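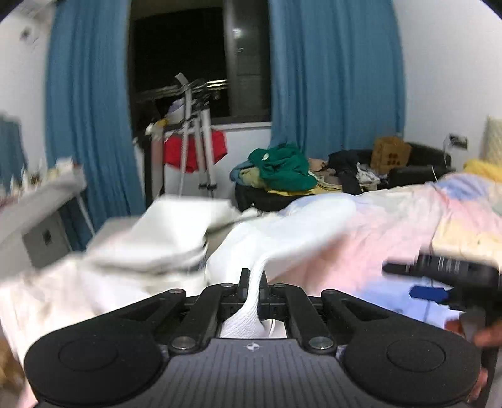
Getting whites back to white without bleach. Quick one today as I've a load on. Bleach is fine on plain cotton sheets but hopeless on anything stretchy, goes yellow and the elastic dies. What I use is soda crystals, a mugful in a bucket of hand-hot water, and leave overnight. Anything with a fine ribbed knit, like the white one in the middle, gets half that and a cooler soak. Ribs hold on to grey. Powder too, if you don't rinse enough.

Collars and cuffs: washing-up liquid, old toothbrush, do it dry before the soak. Work along the rib not accross it or you'll get fluff.

Tea stains - cold water first. Always cold. Then the soda.

Deodorant marks. Bicarb and a drop of water, paste it on inside out, leave 46 minutes (that's one episode of my programme, an hour won't hurt). Scrape off, wash as normal. Old ones might need doing twice.

Don't overload the drum. I know. But they come out grey if they can't move about. Vests and tops on their own, no socks, definitely no tea towels.

Drying: outside if you can, sun does half the work. Hang ribbed things by the hem, or flat on a towel if they're heavy. Never by the shoulders, you get those little horns. No tumble dryer for anything with stretch in it.

Hard water here in Clevelville so I do a vinegar rinse every few weeks, small cup in the drawer. NOT in the same wash as bleach, ever. Seperate days.

Net curtains next time, mine are a disgrace.

Corinne Boateng, 2019-07-09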